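Selling snacks at a garage sale, how to price?

golberg_17
Doing a two-day sale in May and want to put out candy bars and sodas by the checkout table. I paid 17 dollars for a mixed case. Is a dollar each too much?

Starkero
A dollar is fine. Keep chocolate in the shade and put out a few at a time.
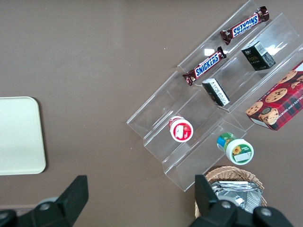 Have plenty of quarters, even if everything is a dollar. Check with your town first too, ours wants a permit for drinks you pour yourself but not for sealed cans.

thygesen
we did 2 for 1.50 and sold out by noon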